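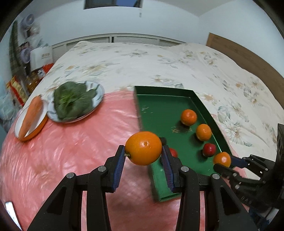

Oranges and apples in a green tray.

Orach Maternal and Child Nutrition Program
Progress report to the Hviid Fund, second half of the grant year

Enrollment
The program is now running in both districts named in the grant, Mokden and Prernoseck. At the end of December we had enrolled 118 pregnant women and new mothers against a target of 100. Most were referred by the district midwives. Enrollment in Prernoseck started late while we waited for the health office to sign the data sharing agreement, but it caught up once the Thursday clinic opened.

Screening and supplements
Every woman enrolled has had a hemoglobin test at intake. Those with low readings were started on iron and folic acid the same day and booked for a repeat test. Repeat tests are on schedule in Mokden. In Prernoseck they are behind - the clinic ran out of test strips for more than two weeks and the backlog has not been cleared. Ye-rin Ham has moved part of the Mokden stock over and changed the ordering point so that both sites reorder earlier.

Community health workers
We trained 10 community health workers, as planned. Two have since left for jobs with the district hospital. Their households have been split among the others, and we intend to train replacements next quarter. Home visit forms are mostly complete, though the section on infant feeding is often left blank. Tuncay Demirtaş is rewriting it with fewer questions and will try it with the Mokden team first.

Spending
Spending is under budget overall. Travel is over, mainly fuel for the Prernoseck road, and training is under after the refresher course was put off. We ask the Fund's approval to move the unspent training money to test supplies. A revised budget table will follow by separate email.

Next period
Work planned: clear the repeat test backlog, hold the refresher course, and begin follow-up of infants at six months. We also need a decision on cold storage in Prernoseck before vaccine days can be held at the same site. The district has offered a room but no backup power, and we are waiting for a quote.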